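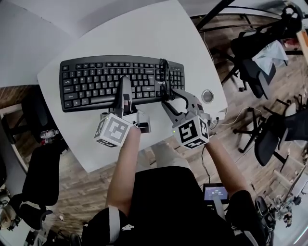
1 min read

Keyboard cable always flopping over the number keys
Raelene Mahuika
I've got a white desk with a round metal cable hole on the right, and my keyboard lead still ends up across the keys - drives me mad! Any ideas?

Elsie Harawira
Take the plug out, feed the lead down through the hole and pull the slack under the desk. A bit of tape underneath holds it. Mine's stayed put since November.

Darcy Waaka
Just get a wireless one.

Last updated 9th April
We use cookies. Accept or manage your settings.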